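Household wrapping and the keeping of food in Fesgate

Wrapping, in the household sense, is the covering of food, clothing and small goods in a flexible sheet so that they keep better, travel better or simply look better on the shelf. The custom is found in nearly every part of the world and in nearly every kind of home. This article deals mostly with the practice as it developed in the district of Fesgate, where it has been written about in some detail, with a few remarks on neighbouring Poltow, whose habits were a little different and whose residents have never minded saying so.

Early practice

The oldest wrappers in the district were leaves and cloth. Butter went to market in rhubarb or dock leaves, cheese in muslin that had been boiled and dried on the line, and bread in whatever clean tea towel was nearest the oven. Cloth had the great advantage that it came home again. Households marked theirs in a corner with a stitched initial or a bit of coloured thread, and quarrels over unmarked cloths turn up in letters of the period with surprising warmth.

Waxed cloth came somewhat later. A square of cotton was brushed with melted beeswax, sometimes with a little pine resin to make it cling, and hung near the stove until the wax had soaked through. It kept out damp, it folded around a bowl with the heat of the hands, and it could be freshened with another coat when it began to crack. Carys Rosser, whose study of Fesgate kitchens remains the fullest account, lists 3,556 references to waxed or oiled wrappers in diaries, shop ledgers and recipe books, and she cheerfully admits that a good many of them are complaints about the smell.

Paper

Paper took over in the shops well before it did in the home. Grocers bought it in rolls and tore it against an iron bar fixed to the counter, and the butcher's paper, heavier and slightly glazed, was prized by children for drawing on the back. String was saved in a tin. The Price family store, which stood at the Poltow end of the main street, was known for a parcel tied with 2 crossings and a loop for the finger, and older residents could recognize one from across the road.

Paper was seldom thrown out. It was smoothed with the side of the hand, folded in quarters and laid in a drawer, to be used again for lining cake tins, lighting the stove or covering schoolbooks. The drawer had a name in most houses — the paper drawer, plainly enough — and in a few of them it has kept that name though it now holds batteries and takeout menus.
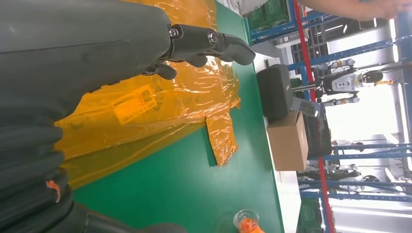
Clear and tinted films reached the district's shops by way of sweets and gift baskets, and for some years they were thought of as festive things, a bit too fine for a sandwich. The tinted kinds had a special hold on people. Amber, red and green were the favourite colours, and a sheet of translucent orange plastic, crumpled and spread across a green table, shows the glossy, wrinkled look that made such film popular for baskets of fruit. It gathers easily at the top, it catches the light in every crease, and it flatters an orange or a peach no end. Farah Kwok, in her essay on Fesgate's holiday hampers, remarks that the colour of the wrapping was often remembered long after the jam was eaten.

The clinging film used in kitchens today was a separate development and was greeted with mixed feelings. It sealed a bowl of leftovers neatly enough, but it stuck to itself, and it could not go in the drawer. Huw Craddock recalled that his grandmother rinsed hers and pinned it to the line for years, between the socks and the pillowcases.

Return of cloth

Interest in reusable wrappers revived through a workshop series called Flaltano, organized by Khalil Hakim and Nouhaila Amrani. The sessions were held each June in the Fesgate hall and taught people to wax their own cloths, with 7 sizes suggested, from one that covers a cut lemon to one that will take a full loaf. A short handbook grew out of the series, and its revised edition is dated November 21, 2020.

The handbook's advice is modest. Wash waxed cloth in cool water with a little mild soap, dry it flat or over a rail, and keep it away from raw meat and hot dishes. Worn cloths can be cut down for smaller jars or rolled up as firelighters.

Poltow, for its part, has stayed loyal to brown paper, and its bakery will still tie a loaf with string for anyone who asks.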